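Hand-held gripper comparison: frequently asked questions
Last updated 2019-08-02

We get the same questions about the gripper trials often enough that Przemysław has stopped answering them by email and started answering them by sighing. What follows should save him some breath. If yours isn't covered, write to the usual address and expect the usual wait.

What are you comparing?

Two designs of hand-held gripper, the Okora and the Vevon, plus two sets of finger pads for each. You squeeze the handle, the jaws close, and the camera on top records what the jaws got up to. The person holding it supplies the arm, the patience and the bad language, the last of which we cut from the audio.

Why hand-held, if the point is robots?

Arms are dear and kitchens are small. A person with a gripper in each hand can be through a front door and working in the time it takes us to find the arm's power lead. The recordings go to the arm later, and the arm then does the same job more slowly and with less conviction.

Why so many plastic bags?

A bag is the rudest object we have found that still fits in a drawer. It has no fixed shape, it weighs next to nothing, and it clings to whichever finger you would like it to leave. Blocks and mugs told us that both grippers were excellent. Bags told us rather more. 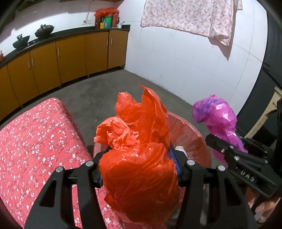 Bags are also cheap, and a ruined one upsets no one. We bought 3000 of them in March and Aminu Anozie would like it known that the number was a typing mistake. We are working through them.

Does the pad matter more than the jaw?

For thin stuff, yes, by a wide margin. With smooth pads the film slides out sideways as you close, and you end up holding a corner and your temper. Ribbed pads give it something to fold into. The price you pay is at the other end, when you open the jaws and the bag stays put out of loyalty. Our advice is ribbed pads for anything soft and smooth ones for anything you mean to put down neatly.

What counts as a successful grasp?

The bag leaves the surface, stays held while you move it, and ends up where the task sheet says. Dragging it over the rim of a bin doesn't count. Nor does flicking it, however good the aim. Each tester does 100 grasps per pad set and may complain after any of them.

Can one person really work both hands at once?

Most can after an afternoon. The trouble is that the idle hand gets bored and drifts into the other camera's view, usually at the moment you wanted to see the fingertips. We ask people to park it to one side and low down. They agree, and then it drifts.

Do knots help?

Enormously. A loose knot turns a bag into something with a middle, and both designs will pick up a thing with a middle. We log knotted and unknotted bags on separate sheets for that reason. Mixing the two made the Vevon look like a genius for most of a week, and we had to take it back.

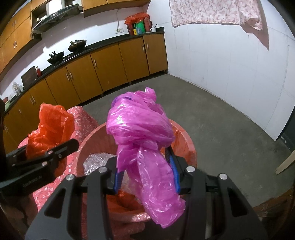 Why test in a kitchen instead of the lab?

The lab bench is flat, white and evenly lit, and nothing we build will ever live there. Kitchens have tiles, cables, patterned cloth and pans. If the tracking copes with those, it will cope with the bench. The reverse was tried, and the report on it is short.

What do the grippers cost?

Parts come to 249 pounds a unit for the Okora if you print the plates yourself. The Vevon costs more and arrives assembled, so you pay extra and lose the fun of dropping a screw behind the cooker.

Which controller do you use on the arm side?

Prinus. We tried the Srivastava board first and liked it, but it wanted restarting whenever the second camera was plugged in, and we own two cameras. If you only have one, it is worth a look.

How often do the screws need checking?

Before every session. The linkage works loose gradually, so you don't notice until the jaws close slightly crooked and you have 19 recordings of them doing it. A drop of thread lock cured this on the Okora. We haven't yet tried it on the Vevon.

So which one is better?

The Okora for bags, the Vevon for nearly everything that has edges. Przemysław Michalski disagrees about the second half and has asked for a rematch with wider pads, so this answer may change.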